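La cláusula nueve

Salvador Quintela leyó el contrato por tercera vez en la cocina de su hermana. Lo había firmado a los diecisiete años, en julio, sin abogado, y desde entonces Rimska había editado dos discos suyos y uno de descartes que él no quería publicar.

La cláusula nueve decía que los gastos de promoción se descontaban de los derechos del artista. No ponía límite. La última liquidación sumaba 3297 euros de ventas y restaba 3000 por un concepto llamado «imagen». Otros 232 se iban en transporte. Le quedaban 65 euros.

Llamó a Uyên Võ, que había tocado el bajo en la primera gira y luego había estudiado Derecho. Ella le pidió que lo llevara todo, también los sobres.

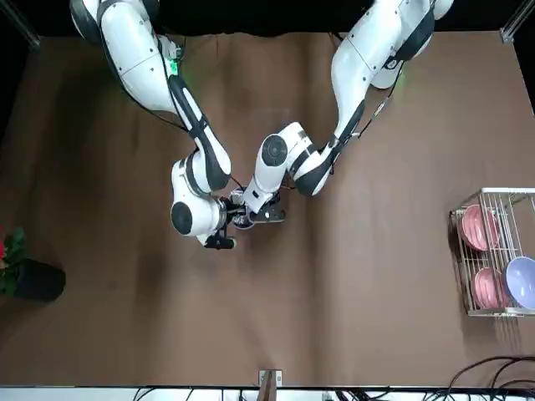 Quedaron el sábado por la mañana. Uyên apartó las liquidaciones que llevaban la firma de Tetsuya Iwasaki, el director de la discográfica, y puso las demás en otro montón.

—Estas no las firmó nadie —dijo.

—¿Y eso sirve?

—Sirve para pedir las cuentas. Lo demás lo decide un juez.

Salvador le preguntó cuánto le iba a cobrar. Uyên contestó que ya hablarían y siguió leyendo. Al cabo de un rato encontró una factura de un hotel en el que él no había dormido nunca. El huésped era Yoshinori Okabe, el batería de otro grupo de la casa, habitación 1807.

—A este lo conozco —dijo Salvador—. Le deben más que a mí.

—Pues llámalo.

Okabe tardó en coger el teléfono. Estaba en una furgoneta, camino de una prueba de sonido, y se le oía mal. Salvador le leyó la factura entera, con la fecha y el número de habitación. Hubo un silencio y luego Okabe preguntó si podía mandarle una copia.

—Te la mando ahora —dijo Salvador, y buscó un bolígrafo para apuntar la dirección.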